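Two-finger grippers go head to head in Prudberg, with pineapples as the judge

The fruit aisle has come to the Cruickshank workshop in Prudberg, and the robots are having a wonderful time with it. All through September the small team there has been putting two sets of gripper fingers through the same job: get a bagged pineapple off the floor of the cell and into a basket, using two arms, without tearing the bag or dropping the fruit.

It sounds easy until you watch it. A pineapple is heavy, prickly and a slightly different shape every time, and once it goes into a clear bag the cameras have a much harder job working out where the plastic ends and the fruit begins. "We started on boxes, and boxes were kind to us," said Nicanor Requena, who runs the trials. "The first morning with bagged fruit was chaos. I loved it."

The two contenders are a stiff finger called the Wostasen and a softer, slightly springy one called the Zurholm. Both bolt onto the same wrists, and swapping a full pair takes 14 minutes if all the screws are where they should be. Every attempt is timed, filmed from the wrists and scored by a person afterward. The log stood at 3662 attempts on Tuesday, and Requena expects to add another 700 before the fingers come off for inspection.

So far each design has its fans. The Wostasen is quick and very good at pinching a flat fold of plastic, so one arm can hold the bag steady while the other goes looking for the fruit. It is also the one that pokes holes. The Zurholm gives a little when it meets the skin of a pineapple and tends to keep its grip once it has one, but it can slide along a smooth bag two or three times before it catches. Operators have 60 seconds per try, and the Zurholm has used up nearly all of them more than once.

There was a surprise with the crowns. The team had assumed the spiky leaves would be a nuisance and had talked about cutting them off. Instead, the arms did better with them on, and the fruit now goes into the cell with all its greenery.
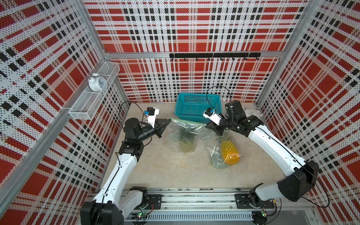

Two arms, two bagged pineapples and a teal basket in the plaid-walled test cell at Cruickshank.

The loud red, black and white walls get plenty of comments from visitors. Requena wanted a busy background for this round, on the theory that a camera setup that can find clear plastic against plaid will be in good shape nearly anywhere. Plain gray panels will go up for a shorter second round, mostly to see how much difference the pattern makes to the wrist cameras.

Controllers are next on the list. At the moment a person steers both arms from a matching pair of handles, and the team would like to compare that with a lighter, glove-style setup that is still on the bench. Requena has tried it for one afternoon and came away grinning, though he admits his shoulders were sore the next day.

Results for both sets of fingers will be posted on the workshop's page along with the full score sheets, failed tries included. Anyone in Prudberg with a good idea for an awkward grocery item is welcome to send it in – melons in netting are already taken, and so are leeks.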